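Bestico Hand-Held Gripper Kit
By Shazia Khattak | May
4 min read
Print this page | E-mail this page

I've been carrying the Bestico from room to room for long enough now that my forearm has opinions about it, and I'm still excited every time I pick it up. It's a two-jaw gripper you hold in your hand, with a camera riding on it, made for recording household jobs so a robot arm can learn them later. You do the job with the jaws in place of your fingers, the camera sees what the jaws see, and you go home with a stack of recordings. Grimville builds it and the Kakakhel workshop in Nulildale rents it out, so you can try one before you commit to buying.

What comes with it

The gripper itself, ready assembled, with the camera mount already fitted. One set of textured finger pads on the jaws and a spare set in a bag. A wrist strap, a charging cable, a hex key, a lens cloth, and a hard case with foam cut to shape (the foam is very snug the first few times, so push from the palm end). The printed guide is 34 pages and most of it is worth reading, especially the part on calibrating the jaw opening. I skipped that on my first day and had to throw away a whole morning of recordings.

How it feels in use

Light at first, then less so. The weight sits forward of your hand, and anything you do at arm's length you'll feel by the afternoon. I work in stretches and set it down between them. The grip suits my smallish hands fine, but a colleague with much bigger ones wanted more room behind the trigger and ended up holding it a bit lower.

The linkage is the part I love! Squeeze slowly and the jaws come in slowly, with no jump at the end of the travel, and after a few tries you stop thinking about the trigger at all. You start picking things up the way you'd use kitchen tongs. Friends who had never touched one were moving socks into a drawer within a couple of minutes, and they looked happy doing it.

The jaws are black plastic with metal pivot pins you can see from the operator's side. Grimville asks you to check the pins at every charge. Mine have stayed put, but I do check – a loose one would put play into the jaws and you'd be chasing it through your recordings for days.

The pads

Blue, with a fine grid texture, and much better on fabric than I expected. Cotton sheets, towels, jeans, a wool scarf, all good. Very slippery linings are harder and you have to take a deeper bite. Lint collects in the grid, so I go over the pads with a damp cloth and let them dry before the next batch. They're held on with screws and a swap takes me less time than finding the hex key.

Camera and recording

The lens is very wide. In a bedroom you'll get the bed, the furniture, the curtains and often a bit of your own hand, with the corners going dark where the lens runs out. That bothered me until I started going through recordings and saw how useful the extra room is: you can tell where the gripper is in the house even when the jaws are buried in a blanket. Tidy away anything private before you press record, and ask whoever lives there.

The camera runs at 60 frames a second and a full battery gives me 90 minutes. There's a single button for start and stop, with a beep for each. I would love a louder beep. Files copy over by cable, and the desktop software sorts them by session and lets you type a label for each one. Label them the same day. By Sunday I never remember which towel was which.

Soft, bulky things

Bedding is where I've had the most fun with the kit, and also where it asks the most of you. A thick quilted comforter is much wider than the jaws will open, so there's no closing around the bundle the way you would with a mug. You work on it in pieces: a corner, an edge, a fold of the top layer. Pressing with one pad while the other stays clear is a perfectly good move too, and it records well. On a plush blanket the pile gets brushed into streaks of lighter and darker color as things are worked over it, so the surface looks different from one recording to the next. I'm glad of that variety and leave it alone.

Slow down near the edge of the bed. It's easy to lose track of the far jaw when you're leaning over, and quilting stitches will catch on a fingertip if you drag it sideways. Lift, shift, put down again.

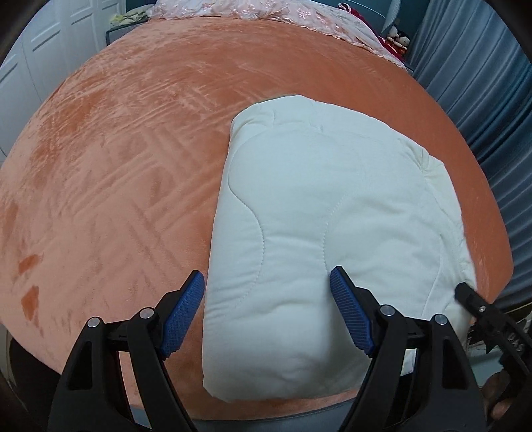 Renting and buying

Kakakhel rents by the week, with 2 kits in Nulildale at the moment, so write ahead if you need both for a pair of operators. Return the kit charged, with the lint out of the pads, please. If you decide to keep going, Grimville sells the same kit new, and spare pads, pins and straps can be ordered separately. Each kit is calibrated before it goes out, but run the jaw check from the guide anyway when you unpack it. Questions about fabric work can come to me through the workshop, and I'm happy to talk about duvets for as long as you like.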